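Is it worth paying to repair an office desktop, or should I just replace it?

Posted in: Small Business Corner > Equipment and Supplies

bhaslam
20/08/2021
I run the front office for a four-person upholstery shop. Our main desktop is a Dell that does invoices, the customer database and not much else. In May it started shutting itself off in the afternoons, and by last week it wouldn't stay on for ten minutes.
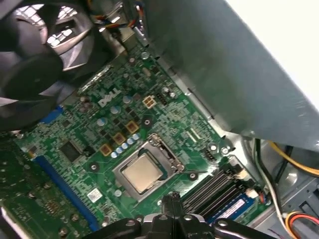 I took it to the shop on Lemance Street and they quoted me $388 to get it going again. That covers labor, a cooler, a power supply, and a data backup. They said the board tested fine. My boss wants to know why we would put that kind of money into an old computer, and I don't have a good answer for him. A new one would be more, but I don't know how much more once you count moving everything over. We also have an older copy of our invoicing program, Willavon, and I'm not sure it will install on anything new.

What have other people done? I need to tell him something Monday.

rbloxham
Replace it. I have an accounting practice with six machines and my rule is that if the repair is more than half of what a decent refurbished unit costs, the old one goes. You can get a refurbished business desktop with a one year warranty for less than you were quoted. The repair shop isn't cheating you, labor just costs what it costs.

grsedgwick
I disagree with Roland on this one. The price of the box is the smallest part of it. When we replaced ours, I lost two full days to printers, passwords, the scanner, and a label program that had to be bought again. If the board is fine and the quote includes the backup, fixing it may be the cheaper choice for a shop that size.

Ask them to break the quote down. A cooler and a power supply for a desktop like that shouldn't be the bulk of it.

bhaslam
I called them and got the breakdown. Power supply is $100, the backup is $100, cooler is $32, and the rest is labor. So $156 in labor, if I did that right.

grsedgwick
Your math is right. The labor is fair. I'd ask what the backup is for. If they are only changing a cooler and a power supply, nothing on the drive gets touched. You could do the backup yourself with an external drive that you would then own.

rbloxham
Except it won't stay on for ten minutes, so she can't do it herself until after it's fixed. And if the drive is as old as the rest of it, I would not skip that line. Customer records are the one thing in that office you can't buy again.

grsedgwick
Fair point about the order of things. She could still do it the day it comes home.

sunee_p
Check the Willavon question before you decide anything. We had version 7 at the flower shop and it would not activate on a second computer. Support told us the license was tied to the first one and we had to move to the monthly plan. That added up to more than the computer within the first year. Look under Help, then License Details. If it says "single seat, transferable" you're okay.

bhaslam
I can't open it right now, but I found the original paperwork in the file cabinet. It says single seat and nothing about transferable. I'll call them.

dhorrocks
I used to do purchasing for a school district. Two things.

First, how old is the computer? If it can't run a current version of Windows you will be replacing it anyway before long, and then you've paid twice.

Second, whatever you do, stop keeping the only copy of the customer database on one machine. Buy two external drives, swap them every week, and keep one at somebody's house. It's boring and it works.

bhaslam
The receipt says we bought it used, so I don't know the real age. It runs Windows 10.

And no, we don't have any other copy. I know.

rbloxham
Then pay for the backup today, as a separate job, even if your boss takes all week to decide on the rest.

sunee_p
Agree with that. They can usually pull the drive and copy it without fixing anything else.

bhaslam
I talked to the shop again. They will do the backup by itself for the same price and take it off the quote if we go ahead with the repair. I told them yes and I'll explain it to the boss afterward.

Willavon called back too. They will move the license one time for a fee, but only if the old computer can be turned on to release it. So it looks like we have to fix it even if we replace it.

grsedgwick
That settles it for now, I would think. Fix it, release the license when you're ready, and shop for a new one without being in a hurry.

rbloxham
I'd still start shopping now. Ask the shop if they would lend you a power supply and cooler long enough to release the license. Some of them will do that for a bench fee.

bhaslam
I'll ask when I pick up the backup. They're open until noon tomorrow.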